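Chapter 2
Getting Connected: Who Has Internet, Who Doesn't, and Why It Matters

Before you begin

Think back over the last day or so and try to remember each time you used the internet without really deciding to. You may have checked when the bus was coming, or sent your sister a photo, or paid for your lunch, or opened this very chapter on a screen at the kitchen table. Most of us who have a good connection stop noticing it after a while, in much the same way that we stop noticing the water in the taps, and it's only when it goes off for an afternoon that we remember how many small jobs were leaning on it.

In Chapter 1 we looked at the services a community shares, such as roads, libraries, clinics and schools, and we asked who pays for them and who gets to use them. We'll carry those same two questions with us now, because they work just as well for a cable under the footpath as they do for a bridge over a creek. You might like to keep your notes from the first chapter handy, especially the ones on user fees.

A town at the end of the line

Let me start you off in Flarneseck, a farming town of 2513 people, where I spent a good part of one winter talking to anybody who would put the kettle on for me. The centre of town has had a decent fixed line service for years. Go past the grain silos, though, and the cable stops, and from there out to the Pukow road each household makes its own arrangements. A few have satellite dishes. A good many rely on a mobile phone held up near whichever window happens to be kindest that day.

Bernice Ofori lives out that way with her two sons. When I met her she was studying bookkeeping by distance, and she had worked out that the signal was strongest before six in the morning, so that was when she sent in her assignments, wrapped in a dressing gown, with the dog for company. "I'm not behind in the course," she told me, quite firmly. "I'm just up earlier than everyone else in it." I have thought of that remark often, and I'd ask you to hold on to it too, as it says a great deal about how the cost of a poor connection gets paid in hours and sleep as well as in dollars.
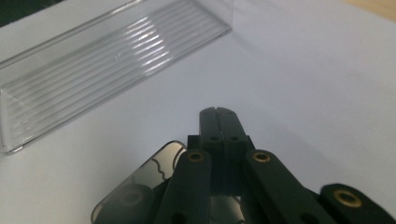 Now, it would be easy to suppose that the whole trouble in Flarneseck is distance, and that once somebody digs a long enough trench everything will come right. Distance is certainly a large part of it. But when the town library surveyed its members, 33 per cent said they had no computer at home at all, and plenty of those people lived within easy walking distance of the main street. The cable ran right past their front gates. Some couldn't manage the monthly bill, some had an old machine that had given up, and some had simply never been shown how to get started and felt a bit shy about asking.

Pierina Melis, the librarian, has a lovely way of putting this. She says there are several doors between a person and the internet, and you have to get through every one of them. We'll borrow her doors for the rest of the chapter and call them access, affordability, devices and skills. You'll meet other writers who use slightly different labels, and that's quite all right, so long as you can see what each one is pointing to.

Some words you will need

Access: whether a working service can be had at a given address.
Affordability: whether a household can pay for that service month after month without going short on other things.
Digital inclusion: the broad aim of making sure everyone can take part in life online, whatever their age, income, ability or postcode.

Where we are headed

The first section of the chapter follows the network itself, from the exchange in Carasa out to the last house on the line. After that we turn to household budgets, and then to the Galli program, which lends laptops to families through local schools and has had its share of both successes and headaches. The final section returns to the library, where Pierina's afternoon classes are still running and the biscuits, I'm glad to say, are still very good.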